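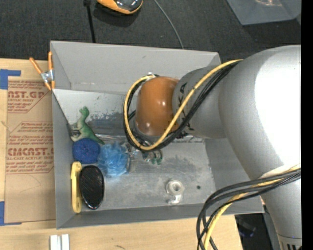
## 六月，先从一只灰箱子收起

2023年6月，我终于下决心收拾那堆“不知道该归谁管”的小东西啦！家里的衣服、书、锅碗都有自己的位置，偏偏就是洗澡的、刷东西的、玩的这些零碎，今天在浴室，明天在书桌，后天跑到沙发底下去了。

我的办法特别简单：找一只大箱子，放到浅色的木桌上，零碎统统先进箱子，再慢慢分。灰色的大方箱真的很好用，后面高、前面低，伸手进去拿东西一点不费劲。里头的金属底有不少划痕，斜下来的那块板也磨得一片深一片浅，我反而更喜欢它了，往里放什么都不心疼！

### 先说那只恐龙

绿色的，肚皮颜色浅一点，尾巴尖尖的。放进箱子的时候它脑袋朝上，趴在斜板上，一副要翻山越岭的样子，我看着就高兴。

恐龙到底算玩具还是算浴室用品？这个问题我纠结了好久。它在浴缸边上住过一阵子，又在窗台上住过一阵子。最后我决定让它回浴室，理由很不严肃：浴室的瓷砖是白的，有一点绿色好看！不过会进水的玩具要小心，肚子里积了水很容易发霉，买之前最好捏一捏，看看底下有没有小孔。有孔的话，每次玩完把水挤干净，头朝下晾着。

### 浴球和刷子不要放在一起

浅蓝色的浴球蓬蓬的，像一朵云，旁边紧挨着的是深蓝色的圆刷。颜色搭在一起好看极了，可是一个擦身体，一个擦水槽，我可不想哪天洗澡洗到一半拿错……所以分家是必须的。

浴球我现在这样打理：

- 用完冲到没有泡沫，甩几下，挂在通风的地方，千万别闷在淋浴间角落里；
- 每个星期用温水加一点点沐浴露泡一泡，揉开，再冲干净；
- 散了线或者有味道了就换掉，别舍不得。

圆刷就糙多了，冲一冲，立着靠在水槽边上沥水。我以前喜欢把它平放在皂碟里，底下那一面总是黏糊糊的，后来改成立着放，清爽太多了！

### 细长的东西最难收

箱子里靠左边还有一件黄色的塑料长家伙，窄窄的一条。凡是这种形状的东西我都头疼，放抽屉里嫌长，插笔筒里会倒，横在架子上又老是滚下来（我家架子有一点点斜，一直没修）。

试了好几种办法，最喜欢的是Cellano的一只窄口高筒，放在水槽下面的柜子里，长的全都竖着插进去，一眼就能看到。Trulum的挂钩我也买了，3个一包，贴在柜门里侧，带孔的工具直接挂上去。贴之前把柜门擦干，贴好以后先放一晚再挂东西，我第一次心急，刚贴上就挂，半夜“啪”的一声，把我吓得从床上坐起来！

### 我的分法

以前看过很多收纳教程，要贴标签、要列表、要买成套的盒子，我坚持不下来。现在我只问自己2个问题：这个东西在哪里用？用完是不是湿的？

在哪里用，就住在哪里。湿的一律挂起来或者立起来，干的随便放。就这么两句，连我这种懒人也能照做，而且做着做着还有点上瘾，收完一箱就想去翻下一箱。

浴室那边我另外留了一只Sterari的小网篮，专门给恐龙和它以后的伙伴。网篮沥水快，颜色也素，挂在毛巾架下面刚刚好。厨房的海绵和抹布我本来也想用同款，结果尺寸不合适，卡在水龙头后面拿不出来，只好退回去了。

### 还没弄完的部分

书桌下面还有一袋数据线，我看了一眼就把袋口扎上了，哈哈。还有阳台上的园艺小工具，铲子、喷头、扎带混在一个旧饼干盒里，打算7月再对付它们。朋友推荐过Rosser的分格盘，说放扎带特别合适，我先量量阳台柜子的深度再决定买不买。

灰箱子我不打算收起来，就让它留在桌上当“中转站”。路过看见什么没归位，往里一丢，晚上泡杯茶，放点音乐，一件一件送回去。你们家里有没有那种永远找不到位置的小东西？快留言告诉我，尤其是细长的那种，我太想抄作业了！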